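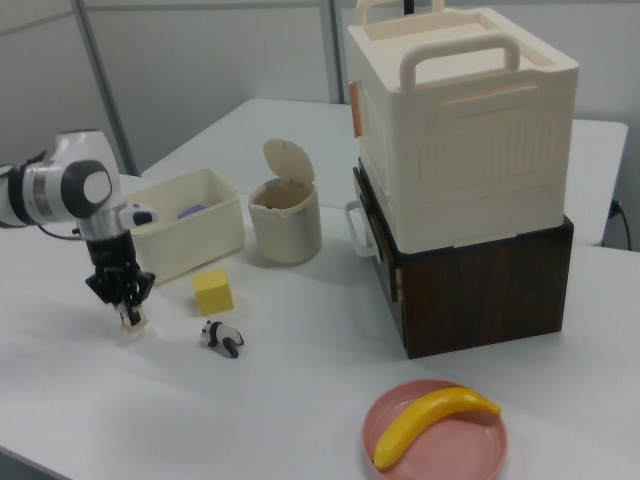 **Zoltodon 391 tabletop – keep the rectifier tube or go silicon?**

**ashley_bloxham** · 21 December 2021

Finally got my hands on a Zoltodon 391! I've wanted one ever since my uncle let me spin the dial on his when I was a kid, and this one came out of an estate sale for $100 with the knobs, the back cover and even the little paper tube chart still glued inside. Six tubes, power transformer, AM plus one shortwave band. It isn't a hot chassis set, thank goodness.

I replaced the two filter caps and all the paper caps before giving it any power. Brought it up slowly with a bulb in series and it plays! Loud hum for the first minute or so, then it settles and I get stations all across the dial after dark.

My question is the rectifier. It's a 5Y3, it tests weak, and I can either buy another one or wire in a pair of silicon diodes under the socket. The diodes cost next to nothing and they'd run cooler. Anybody done it on this model?

---

**dialcord**

Congratulations, that's a lovely set. The dial glass alone is worth $100.

I've done the diode swap on two Zoltodons and they both still play fine. A 5Y3 pulls two amps of heater current, so you take ten watts of heat off the transformer when you pull it. On a transformer that old I call that a kindness.

You do need a dropping resistor after the diodes or your B+ will come up too high.

---

**Rweyemamu_A**

I'm going to argue with dialcord (again!). Please keep the tube, Ashley.

The 5Y3 drops a good bit of voltage inside itself, and the designers counted on that. The service sheet for the 391 calls for 200 volts at the plate of the audio output tube. With bare diodes mine read so high I switched it off and went looking for my glasses.

The other thing is warm-up. Diodes conduct the instant you hit the switch, and the other tubes aren't drawing anything yet, so the new filter caps see the full peak voltage until the heaters catch up. A 5Y3 is directly heated, so it comes up faster than the rest too, but it still gives you a few seconds of ramp.

And it's a *tube radio*. I like seeing the whole row lit.

— Adhiambo

---

**dialcord**

All true about the voltage, and that's what the dropping resistor is for. Pick the value under load with your meter on the output plate and stop when it agrees with the sheet. For the surge you put in a thermistor on the primary side. Two parts and you're done.

Seeing the row lit I can't argue with.

---

**hum_and_buzz**

Can I ask a different thing? You said loud hum for the first minute and then it settles. With fresh filter caps I wouldn't expect that. Which way around did you wire the first one? On some of these the negative end doesn't go to chassis, it goes to the transformer center tap, and there's a bias resistor between the two. If you ground it at the chassis the set will play but it hums.
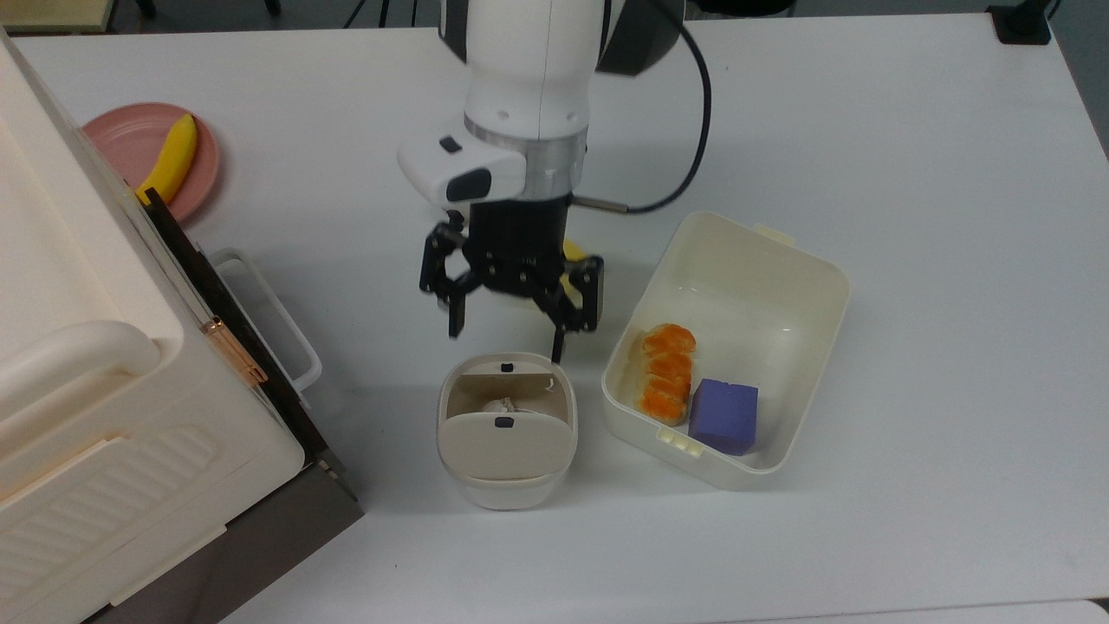 *White arm, black gripper hanging open over the tabletop*

**ashley_bloxham**

Oh wow, hum_and_buzz, I just went and looked at the schematic and there IS a resistor between the center tap and chassis. The old can had its own insulating wafer under it and I thought that was just for looks. I put my new cap straight to the chassis lug. Unplugging, draining the caps and moving it after dinner!

Adhiambo, what line voltage were you running when you measured yours? My outlet is on the high side compared to what the sheet assumes.

---

**Rweyemamu_A**

Good catch from hum_and_buzz, that wafer fools everybody once.

I measured at whatever came out of the wall, so some of my overshoot was surely the line. I've used a little bucking transformer on the bench ever since and all my old sets are happier for it. You could do that first and then decide on the rectifier.

---

**tinfoil_ted**

Buy the tube. A used 5Y3 that tests good is easy to find, and that set won't wear it out in your lifetime. I bought a box lot from the Ogola swap meet in August and half of them were 5Y3s. I'll mail you one for the postage.

Don't let anybody sell you a Trendus plug-in solid state module though. I tried one and the pins were so fat they spread my socket contacts.

---

**dialcord**

Funny, I've had a Trendus module in my Plekolow console for years with no trouble at all. Maybe they changed the pins at some point? I'd still try one before I'd write them off.

---

**tinfoil_ted**

Could be. Mine was an early one. The socket still needed retensioning afterward and I was not in a forgiving mood.

---

**ashley_bloxham**

Update! Moved the negative lead to the center tap side of the resistor and the hum is GONE. I had my ear right up against the speaker cloth. I can hear the announcer breathe between sentences. Thank you hum_and_buzz!!

Ted, yes please on the 5Y3, message sent. I'm going with the tube, mostly for the glow, but dialcord I'm saving your resistor and thermistor notes for the parts chassis.
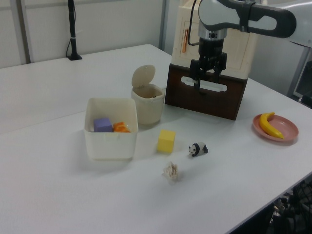 *Arm and gripper, upper right, with the cream-colored cabinet behind*

**hum_and_buzz**

Great news! Now check the output plate voltage again with the bias working properly, it'll have moved. And have a look at the coupling cap going into the output grid while you're under there. If you used one of the old stock ones out of a drawer, it may leak.

---

**Rweyemamu_A**

Seconding the coupling cap. Put the meter on the grid, pull the tube before it and see if you still read anything positive.

Also, what's your serial number? I keep a list of surviving 391s and mine is 1,295. I'd love to know whether yours has the early dial pulley with the brass bushing – the later nylon ones crack, and I have two spares.

---

**ashley_bloxham**

Brass! The serial tag is half torn off, but I'll get a flashlight on it this weekend and send you whatever digits are left. The coupling cap is new, film type, and the grid check is next on my list.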